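Long thread, so get yourself a drink. Several of you asked how the walking to work is going, and I have been promising an answer since December and then not writing it, so I'm going to do the whole thing in one go.

50 comments 300 likes

For anyone new, I used to take the bus from Lotmont into Wusholm every morning, and then they moved my stop to the far side of the bridge. I was already walking a good piece of the way just to catch the thing. One morning I missed it, kept going out of pure stubbornness, and got to my desk before the people who had been on it. I was so pleased with myself I was unbearable until lunch!

The route goes down past the school, along the canal for the best part of it, and then up through the old market. The canal is the bit I'd want you all to see. At six thirty in winter it's completely dark, and you get the kitchen lights from the houses on the other bank lying in the water, and there's a heron who stands by the lock looking like he's waiting on somebody to apologize.

Shoes first, because that's what everyone messages me about. I started out in my ordinary office shoes and had a blister by the end of the first week that I can still feel if I think about it too hard. Then I bought a pair of Bisia boots in the sale and they took ages to break in – I wore them around the house in the evenings with two pairs of socks, making dinner, stomping up and down the stairs – but now I wouldn't trade them for anything.

12 shares

I do keep my good shoes under my desk at work and change when I get there. Please don't carry them back and forth in your bag the way I did. Everything I owned smelled like shoe polish, including a banana.

Getting out of the door is the hard part, much more than the walking. Once I'm on the sidewalk I'm fine and my legs do what they do, but there's a spell between the coffee and the front step where I will find any reason at all to stay in. My whole system now is that everything I need has to be within reach of where I put my boots on.
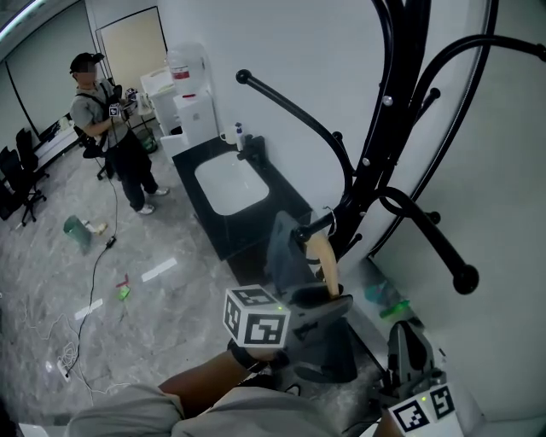 Mornings go wrong for me in the hallway, so that's where I put the effort in. I used to have scarf, keys, hat and flashlight scattered all through the house, and I'd be running up and down stairs in one boot saying things my mother wouldn't like. If you do one thing before next winter, make use of the low hooks on your coat rack. Everybody piles the top ones until the whole thing leans, but the low ones are perfect for anything long and narrow with a wire loop at the end, and you can get hold of it while you're already sitting down with a boot half on. Coats up top, little things down low, bag on the floor by the door. It took me an embarrassing number of years to arrive at that.

28 comments 50 shares

Rain. I know. People always say "but what about the rain" and I said it too, for years, very firmly, to anyone who suggested I might like a walk. The truth is it rains a lot less at that hour than I'd have sworn to you it did. A coat with a proper hood does most of it. I gave up on umbrellas after the wind on the bridge turned one inside out and I had to carry it the rest of the way like a dead crow.

Ice is different and I won't be brave about ice. If the canal path is white I go up by the main road, and if the main road is bad I take the bus and read my book and feel no guilt whatsoever.

Now for the best part, which is Cuevas, the bakery at the top of the market. They open the side window before the shop itself is open, and you can get a cinnamon roll handed out to you in a paper napkin, still warm enough that you have to keep swapping hands. I have been asked whether this cancels out the exercise. I'm sure it does, and I'm having one tomorrow.

400 likes

I thought I'd use the time for podcasts and improving myself, and I did for a little while, but these days I mostly leave the headphones at home. I say good morning to the same few dogs. I've worked out two whole arguments with my sister that we then didn't need to have. And I sleep, which I hadn't done properly in such a long time that I'd forgotten what it was like.

If you're thinking of trying it, pick one morning a week and pick a mild one. Go to bed a bit earlier. Leave your lunch in the fridge with the container already closed so you only have to grab it.

Somebody asked about the way home – I take the bus home! I'm tired by then, and it's uphill. See you by the lock, say hello if you spot a green hat.

500 likes Share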